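TREKAU PUBLISHES GRIPPER COMPARISON, INCLUDING THE PARTS IT LOST

Wednesday, November 24, 2021 – Trekau today released results from a bin-picking trial of two grippers, the Rummont and the Arrieta, run on one arm under the Vilico controller. The trial began in August and was supposed to end there too.

Each gripper was sent after toys, bottles and soft things, a diet chosen for being rude to machinery. Over 3,877 attempts the Arrieta dropped 188 items.
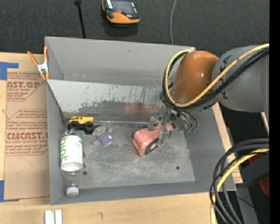 The Rummont dropped fewer and took longer to think about it. "Our sales team asked for a clear winner," said Rosalía Quintana, who led the trial. "I sent them a spreadsheet with 1,352 rows – they have stopped asking."

Trekau designed the Arrieta. The company has reviewed the drop figures and is publishing them anyway. Full results are available on request from the Trekau press office.

Shares 2 | Comments 0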